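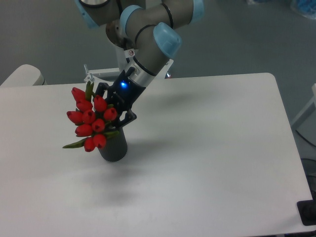
Vol. 5, p. 60

The band was called Wandia and had been going long enough that the van was on its second engine. Oriana Ledesma sang and drove. Živko Vidmar played bass and slept.

They pulled into Melalik at four in the afternoon. The hall was beside the grain silos, with its name painted over an older name. Kelly Batista met them at the side door with the keys and a clipboard.

"You're on at nine," she said. "The piano's been tuned, but leave the bottom octave alone."

Renato had been their drummer until March. He'd taken a job in Wokow and left them his cymbals, and they had not replaced him. Oriana had rewritten the set for two people. Some songs were better for it. "Ghauri" was not, and she kept putting it on the list and crossing it off.

They set up. Živko ran his lead along the skirting and taped it down. Oriana sang a verse to the empty chairs and heard it come back off the rear wall a little late.

"Curtains," Živko said.

Kelly found them some curtains.

At the pub she ordered soup and read the message from Zulema Vergara at the label again. The record had sold 600 copies. They had pressed 2,000. Zulema wanted to know where to send the rest, as the storage was costing her money.

"Tell her my mum's garage," Živko said.

"Has your mum got room?"

"She's got a garage."

Oriana wrote back with the address. Then she took the set list out of her jacket and looked at it while the soup cooled.

They played to a fair crowd. A man near the front called out for "Ghauri" after the third song, and again after the fifth. Oriana looked across at Živko. He was already changing his tuning.

She had no drums to come in on, so she started it alone, slower than the record, and sang the first verse without playing. Živko waited for the second. In the chorus she forgot a line and sang the one before it twice.

Afterwards they loaded the van. Kelly paid them in an envelope and asked if they'd be back next year.

"Probably," Oriana said, and went to find the other cymbal case.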